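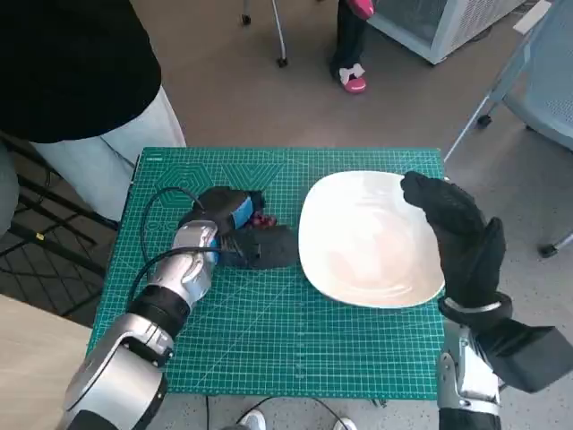
양팔 로봇 실습 작업대 안전 점검표 및 의견
과목: 로봇 조작 캡스톤 (접시 다루기 과제)
팀: Olier
장소: Urnmont 공학관 실습실
점검일: 2025년 1월 7일
점검자: Huguette Hawthorne
양식 번호: 705

판정 표기: 적합 / 조건부 / 부적합 / 해당 없음
조건부 항목은 다음 실습 시작 전까지 조치하고 팀 기록장에 서명한다. 부적합 항목이 하나라도 남아 있으면 팔 전원을 넣지 않는다.

1. 작업대와 매트

1.1 커팅 매트가 작업대 위에 평평하게 놓여 있고 모서리 들뜸이 없음
판정: 적합

1.2 매트 눈금이 판독 가능하고 기준점 표시가 지워지지 않음
판정: 적합
의견: 눈금 기준으로 접시 시작 위치를 기록하고 있음. 시도마다 같은 좌표를 쓰되, 옮긴 경우 기록장에 새 좌표를 적을 것.

1.3 접시에 금, 이 빠짐 없음
판정: 조건부
의견: 흰색 도자기 접시 표면 아래쪽 가운데 부근에 옅은 얼룩 있음. 금은 확인되지 않음. 닦은 뒤 손톱으로 테두리를 한 바퀴 확인하고 재사용. 예비 접시는 Felatero 상자에 보관.

1.4 과제와 무관한 공구, 음료, 개인 물품이 매트 위에 없음
판정: 적합

2. 팔과 관절

2.1 관절 덮개와 고정 나사 풀림 없음 (양쪽)
판정: 적합
의견: 왼팔 어깨 쪽 나사 표시선이 흐려짐. 페인트 펜으로 다시 그을 것.

2.2 팔 외부 케이블이 관절에 끼이지 않고 여유 길이가 있음
판정: 조건부
의견: 왼팔 바깥으로 케이블이 크게 호를 그리며 매트 왼쪽 위를 지나 손목 쪽으로 돌아옴. 손목을 안쪽으로 돌릴 때 접시 테두리에 걸릴 여지가 있음. 전완부에 고정 클립을 추가하고, 손목 전체 회전 범위에서 당김이 없는지 저속으로 확인.

2.3 전 구간 저속 동작에서 이음, 떨림 없음
판정: 적합
의견: 저속 왕복 30회 수행. 기록 파일 번호 649.

2.4 팔끼리 부딪히지 않도록 소프트웨어 한계값이 설정됨
판정: 적합
의견: 한계값 파일을 학생 계정에서 수정할 수 있는 상태였음. 읽기 전용으로 변경 완료.

3. 손과 장갑

3.1 장갑이 손끝까지 밀착되고 주름이 관절에 끼이지 않음
판정: 적합

3.2 장갑 천 마모, 찢어짐 없음
판정: 조건부
의견: 오른손 엄지 안쪽 보풀. 당장 교체할 정도는 아니나 17번 시도 묶음을 마치면 다시 볼 것.

3.3 쥐는 물체의 테이프 끝이 들뜨지 않음
판정: 조건부
의견: 파란 테이프는 물체 둘레에 빈틈없이 눌러 붙일 것. 끝이 말리면 장갑 천에 붙어서 놓기 동작이 지연됨. 지난번 놓기 실패 기록 중 하나가 이 원인으로 분류되어 있음. 테이프를 갈면 쥐는 힘 값도 다시 측정.

3.4 손이 매트에 닿은 상태에서 과도한 누름 힘이 걸리지 않음
판정: 적합
의견: 접시 옆에서 대기할 때 손을 매트에 얹어 두는 자세는 허용. 이 자세에서 전원을 내리지 말 것. 팔 무게가 손가락에 실림.

4. 주변 공간과 인원

4.1 팔 동작 반경 안에 사람이 없음
판정: 조건부
의견: 작업대에 바짝 붙어 서는 습관이 있음. 동작 중 관찰자는 바닥 표시선 밖에 서고, 작업대 정면에는 조작자 한 명만 둔다. 표시선은 MacDonald 팀 구역과 같은 폭으로 맞출 것.

4.2 바닥 케이블이 통로를 가로지르지 않음
판정: 부적합
의견: 조작자 발 근처 바닥에 얇은 검은 케이블이 노출됨. 케이블 덮개를 씌우거나 작업대 다리를 따라 돌릴 것. 임시 테이프 고정은 인정하지 않음.

4.3 바퀴 달린 스탠드와 의자가 고정되었거나 통로 밖에 있음
판정: 조건부
의견: 스탠드 바퀴 잠금 확인. 쓰지 않는 의자는 벽 쪽으로 이동.

4.4 신발은 앞이 막힌 것, 긴 머리와 끈은 묶음
판정: 적합

5. 비상 정지와 전원

5.1 비상 정지 버튼이 조작자 손에 닿는 위치에 있음
판정: 적합

5.2 버튼을 눌렀을 때 양팔이 모두 정지함
판정: 적합
의견: 왼팔 단독, 오른팔 단독, 양팔 동시 조건에서 각각 시험. 복귀 절차를 모르는 팀원이 두 명 있어 현장에서 다시 시킴.

5.3 전원 차단 시 팔 처짐에 대비한 받침이 준비됨
판정: 조건부
의견: 받침 스펀지가 하나뿐임. 하나 더 신청.

6. 종합 의견

4.2 조치 전까지 운전 보류. 케이블 정리 후 4.2만 재점검하면 되고 나머지 조건부 항목은 팀 자체 확인으로 갈음한다. 2.2의 클립은 3D 프린터로 출력해도 되나 모서리를 갈아 낼 것. 5월 발표회용 시연은 접시 위치와 관객 거리가 달라지므로 이 점검표를 그대로 쓸 수 없고 별도로 신청해야 한다.

재점검 결과:
재점검자 서명:
팀 대표 서명: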